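Subject: Re: Skoven gripper kit, anyone using it?
Date: 11/18/20

On the list, a member wrote:
> We are thinking to buy the Skoven two-finger kit for a small
> teaching cell. Brillton offers it with the wrist camera and
> 52 weeks of support. Is the camera view good enough to work
> from, or do the fingers hide too much? And how are the
> fingertips after some months of use?

Hello,

I can answer a part of this. We have had two of these kits since May, both ordered through Brillton. The mounting was easy, but the cable that came in the box was too short for our arm, so please ask for the longer one when you order.

About the view, I attach one picture from the wrist camera, so you can judge for yourself.
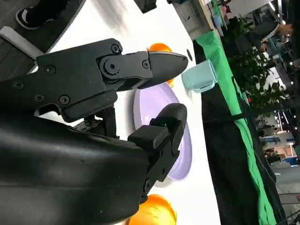

Bansal

The gripper takes a large part of the left side, as you see, and the fingers hide some of the purple plate. For our work I can accept this. I let the arm stop a little earlier, look once with the jaws open, and only then go down. If you need to see the complete object until the last moment, I would add a second camera at the side.

The black surface gets scuffed and shows every small speck. On our units this is only a matter of looks. The fingertips I have changed once, after six months, and the hinge bolt takes a normal hex key.

I have not tried the Zarkik software that Brillton sells together with the kit. We use our own scripts. If somebody on the list has it running, I would also like to read how the calibration goes.

Best regards,
Bansal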